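Dallix Imaging Showcase: Common Questions

Who can attend?
Radiology staff, engineers, students and patient group members. Attendance is capped at 400.

What does it cost?
Entry is $29. Students get in free with a school ID.

Where is it held?
At Howlader Hall, on the second floor. Doors open at 8 a.m. 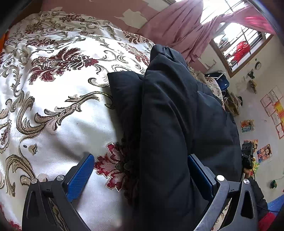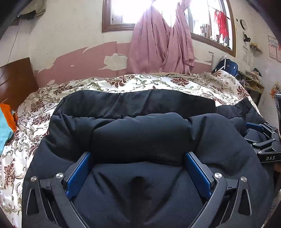 Can I bring a poster?
Posters are welcome if the abstract reaches Fathima Matubbar before the end of June. Keep it under 700 words — references don't count toward the limit.

Will the talks be recorded?
Only the morning talks. Links go out by email to everyone who registered.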